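7.3 When the arm stops on a tie pull

I had this fault on our Jatberg cell in May and it scared the life out of me, so please read this bit before you clear anything! The fingers missed the tail, closed on the cable and kept pulling until the force limit tripped (ours is set to 65 N).

1. Press the stop button. Don't reach in first - I did, and Aqeel Dhanial quite rightly shouted at me.
2. Open the fingers from the pendant, at 4 mm a step.

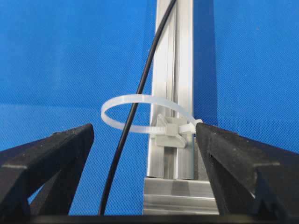
3. Check the cable runs through the loop and isn't caught on the rail. If the jacket's nicked, swap the cable.
4. Re-teach the tail position, then do a dry run at slow speed.

CAUTION: never reset error 31 with a hand inside the guard. The arm finishes its last move as soon as it clears.

Note: if it trips again straight away, ring Igor Hrubý at Darnedden and leave the cell stopped.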